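November, nearly bedtime

My feet are sore and I should be asleep, but I want to get the open day at Skolico down while I still have it fresh. Deisy Betancur had been after me for weeks to come along (her niece works there, upstairs I think), so we took the early bus out to Drevville and got there with time for a coffee, which was weak but free, and a slice of very good lemon cake.

They had the demonstrations going in different rooms and we were given a little paper map, which Deisy held upside down most of the morning. The one I liked best was the medicine table. It was such an ordinary thing to see in a place like that, a clear tub with a box and a few bottles in it, very much like the one I keep on top of my refrigerator, and two robot arms standing over it!
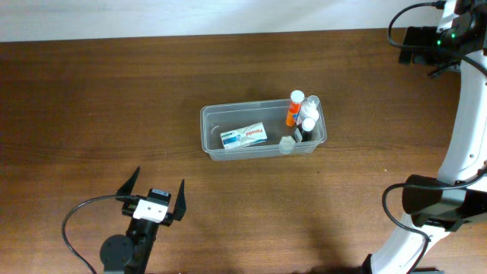 The medicine tub, with the Panadol box on the left and the three bottles on the right.

The young woman giving the talk was patient with all of us. She said the box is a harder job than you'd think when it lies flat, and the bottles have their own troubles, being all different heights and so easy to knock over. I thought of Mother's pill bottles and how she used to fight with those caps every morning, and I got a bit teary, and had to pretend I was looking for my glasses.

A man behind us wanted to know what it all costs and she wouldn't give him a figure. He asked again, too. Deisy gave him one of her looks. 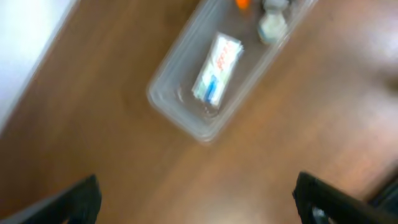
I asked whether an arm like that could ever work in a kitchen as small as mine, and she took the question seriously, which I appreciated. She said they think about small kitchens a great deal. We stayed for the whole talk and then stood chatting another 34 minutes by Deisy's watch, so we missed the Apaza room altogether and had to run (well, walk fast) for the bus.

Must call Deisy tomorrow about the scarf she left in my bag. And I really do need to go through that tub on the refrigerator and throw out whatever is old.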